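Grasp planner keeps dropping confidence on glossy tabletops

Forum > Manipulation > Perception and planning

quillback
Posted Monday, 9:12 am

Moved our pick and place stack over to Ovent last month and the depth side has been a headache. Setup is a single white arm over a grey cabinet, parallel gripper, wrist and overhead depth. Segmentation is fine. The problem is the point cloud. Wherever the paint is shiny I get a hole in the table plane, and the planner treats the hole as unknown space and refuses to route the arm over it.

I've tried a longer exposure and a shorter one. Temporal filter is on. Voxel size is the default.

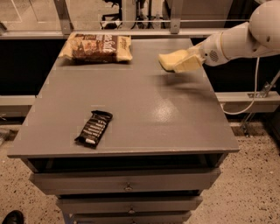
Collision padding is the other thing I'm stuck on. With the Ovent default of 40 mm around a held object, half my place poses come back as infeasible. When the arm is holding something blocky like the yellow piece over the right side of the cabinet, the padded volume touches the table well before the object does, and the glare patch is right there as well, so I get both faults in one log. Dropping the padding fixes the place but then the transit moves get too close to the extrusion at the back for my liking. Is there a way to set it per phase?

Last run was 1,638 planning calls and 19 per cent came back with no solution.

tamarack_dev
Posted Monday, 9:40 am

Per phase padding is in the planner config, under the attach settings. You give it a value for transit and a value for approach. The docs only mention it on the migration page.

For the hole, fit the plane once at startup and fill it in as a known collision object. Your table isn't moving. No need to rebuild it from depth every cycle.

Emanuel Cârstea
Posted Monday, 10:05 am

I'd disagree with the static plane. We did that on the Jasomside cell and it worked until someone bumped the cabinet. The model said the top was where it used to be and the gripper pushed a box into it. If you hardcode the surface you also need a check that the surface is still there.

Cross polarisers on the light and the camera, then leave the live plane alone. That's a hardware fix and it's cheap.

tamarack_dev
Posted Monday, 10:21 am

Polarisers do nothing for an active IR sensor unless you filter the projector too, and then you lose range. Which depth camera is it?

quillback
Posted Monday, 11:30 am

Active stereo, IR projector. So that rules out the easy version.

Found the attach settings, thanks. Transit stays at 40, approach is now 5.

Nayeli Montoya
Posted Monday, 1:17 pm

You can do both. Fit the plane at startup, then every 60 cycles refit on the valid points only and compare. If the offset or the tilt is past your tolerance, stop and ask for a recalibration. RANSAC doesn't care about one hole as long as there's enough table around it.

I'd also look at soft packaging separately. Bagged baked goods and a thin chocolate bar are going to give you very different heights off the plane, and a bar that flat can disappear into the plane inliers if your threshold is loose. Ours did until we tightened it. We use Dobre for the fitting but any library will do.

Emanuel Cârstea
Posted Monday, 1:44 pm

Fine with that. My objection was to doing it once and forgetting it. I'd still run the check more often than every 60.

midge_loop
Posted Monday, 3:02 pm

Has anyone used the Midetti plugin for this? It claims to handle specular dropout.

tamarack_dev
Posted Monday, 3:15 pm

Tried it in November. It interpolates across the hole and doesn't flag which points are made up, so I took it out again.

quillback
Posted Monday, 4:48 pm

Startup fit plus refit is in. Failures are well down on a short run and the ones left are all wrist limits. Inlier threshold was definitely too loose. I'll leave the refit at 60 for tonight's run and post the log after.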